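Living Beside a Road Project: Household Tips for Dust, Noise and Getting In and Out

The widening of Dresitz Avenue ran past our front door for two summers. These are the things that made a difference in the house and the things we would do earlier next time. Most of them apply to any long job on a nearby road, whether it is a bridge, a new turn lane or a full rebuild with storm drains.

Before the work starts

Get on the contractor's notice list. Most large road jobs have an email or text list for lane closures and night work. Ours went out at 4 p.m. the day before, and it was right most of the time.

Find out where your shutoffs are. When crews move a water main or a gas line, service may be cut for a few hours and then turned back on. You should know where the main water valve is and be able to turn it by hand. If it is stiff, have it looked at before the first closure.

Photograph your walls, ceilings, driveway and front walk. Take close shots of any cracks already there, with a ruler or a coin beside them. If the crew will be driving piles or running a vibratory roller, ask whether the contractor is doing its own survey of nearby houses, and ask for a copy of yours. Ours was done by a firm called Testa, and the report ran to 42 pages, mostly photos of our basement.

Move the good rug out of the front hall.

Keeping dust out

Dry cutting, milling and loose fill are the dusty stages. Paving itself smells but does not put much grit in the air. Check the schedule and save your effort for the dusty weeks.

Close the windows on the road side by 7 a.m. and open the ones at the back. If you have a window fan, set it at the back of the house blowing in. Air then pushes out through the gaps at the front and less dust comes in by the same route.

Replace the weatherstripping on the front door. Foam tape is cheap and goes on in ten minutes, but it flattens out in one season. The rubber bulb kind costs more and lasted us through both summers.

Change the furnace filter more often than the package says. We went to once a month. Hold the filter up to a light, and if you can't see the light through it, change it. A filter with a very high rating can choke an older blower, so check the manual before you buy a finer one.

Put two mats at the door, a coarse one outside and a washable one inside. Shake the outside mat every evening, away from the house.

Wipe hard surfaces with a damp cloth. A feather duster only moves concrete dust to the next shelf. Rinse the cloth often, because the grit can scratch varnish and glossy paint.

Vacuum the window tracks before you wash them. Wet grit in a track turns into paste and is hard to get out of the corners.

Laundry and fabrics

Take the clothesline down until the milling is done, or string one up indoors. A line in the spare room or over the tub will handle most of a load if you run a fan.

Shake work clothes and sports clothes outside before they go in the washer. Grit left in the drum wears on knit fabrics, and it settles in the door gasket of a front loader. Wipe the gasket out once a week.

Turn printed shirts and team jerseys inside out to wash them, use cold water, and keep them out of the dryer. Red knits with white trim should go in with other reds the first few times. Fold them lengthwise and store them in a closed drawer for as long as the dust lasts.

Upholstered furniture near the front windows should be covered with an old flat sheet. Take the sheet off carefully, folding the edges to the middle, and carry it outside to shake. Vacuum the seat and arms with the brush attachment once a week even if they look clean. 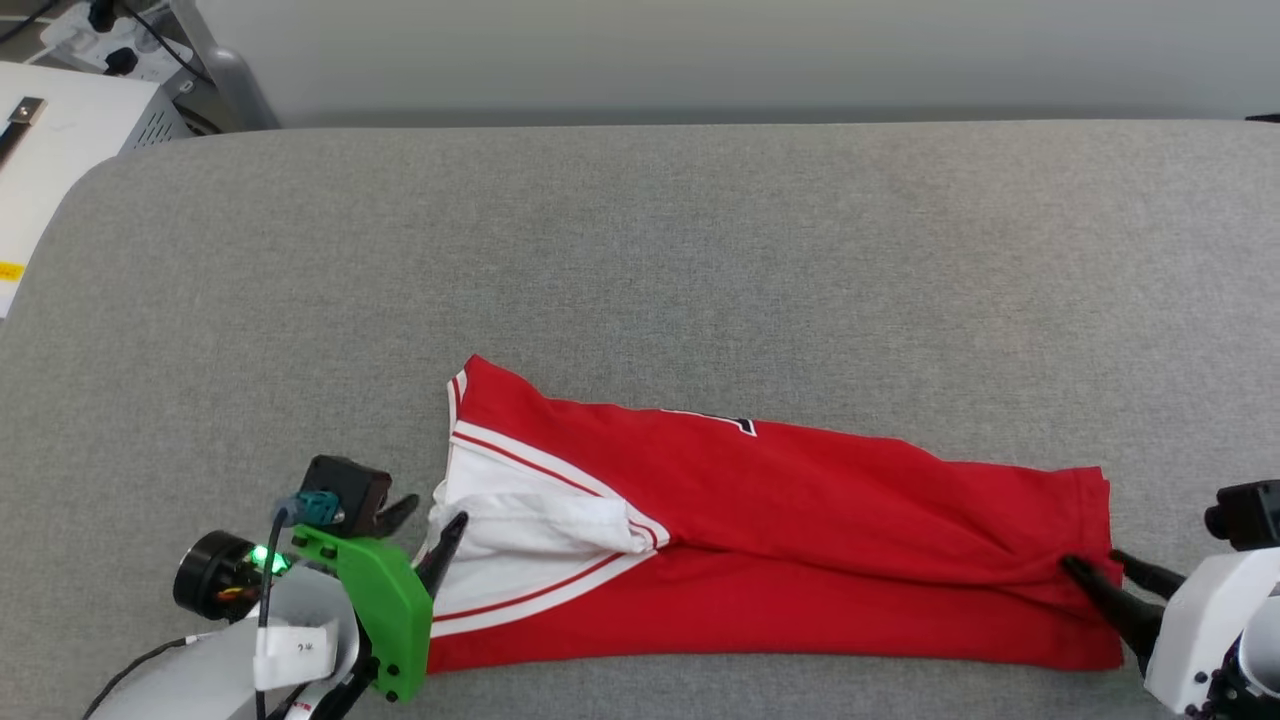
Noise and night work

Ask which nights will be loud. Crews often do the heavy work on a busy road after 9 p.m. to keep lanes open in the daytime. We were told to expect 10 nights of it for the bridge beams.

Move the beds if you can. Sleeping at the back of the house for a couple of weeks was a bigger help than anything we bought. If you can't move rooms, pull the bed off the outside wall.

Heavy curtains help a little with the noise and a lot with the work lights. Hang the rod a few inches wider than the window on each side so the light doesn't come around the edges.

Backup alarms are the sound that carries. A box fan on low covers them better than music does. Set it across the room and leave it running all night, so the change in sound doesn't wake you.

Take things off the walls on the road side when the rollers are out. We left one mirror up and found it hanging at an angle every evening. Glasses on an open shelf should be set so they don't touch each other.

Water

Run the cold tap after any shutoff, starting with the tub, which has no screen to clog. Let it go until the water is clear. Then take the aerators off the kitchen and bathroom faucets and rinse them. You will probably find sand.

Do not run the washer or the dishwasher until the water is clear. Rust in the line will stain a white load, and chlorine bleach sets the stain.

Keep a few gallons of drinking water in the pantry for the length of the job. Notices are usually posted, but a broken line gives no notice. If you get a boil order, follow the directions on it, and throw out any ice made since the break.

Getting in and out

When your driveway apron is torn out, you may be parking on the next street for a week or more. Keep a folding cart in the car. Ours was a Tedus with hard rubber wheels, and it was poor on gravel. Something with bigger wheels would have been worth the money.

Leave a pair of old shoes on the porch and change there.

Tell anyone who delivers to you. We wrote the side street directions on an index card and taped it inside the storm door. It worked for packages and did not work for pizza.

Trash day may move, or the truck may not be able to reach the curb. Write your house number on the cans in large figures with paint marker, as they tend to get gathered up at the corner and sorted out later.

If anyone in the house uses a wheelchair or a walker, call the project office before the sidewalk comes out and ask what the temporary path will be. Ask for it in writing, with dates.

The car

Rinse it before you wipe it. Road dust has fine stone in it, and a dry cloth will leave swirls in the paint.

Fresh tar spots come off with a little vegetable oil on a rag. Leave it on for a few minutes, wipe, then wash with car soap. Try a hidden spot first.

Check the tires for nails and tie wire. We picked up two in the first July. Look at the cabin air filter too. It is often behind the glove box and can be changed without tools.

What we spent

The weatherstripping came to $53 for the front door and two windows. The box fan was $42. We paid $55 for a small air cleaner, a Lunari, which did fine in the bedroom and could not keep up in the front room. The old sheets and the index card were already in the house.

After the crews leave

Wash the outside of the house from the top down with a garden hose, then do the screens. Use low pressure around windows and vents.

Clean the gutters. Grit collects at the downspouts and sets hard once it has been wet a few times.

Take your wall and driveway photos again from the same spots and compare them with the first set. If you have a claim, send it in early, as there is usually a deadline counted from the end of the work, and keep copies of everything you mail.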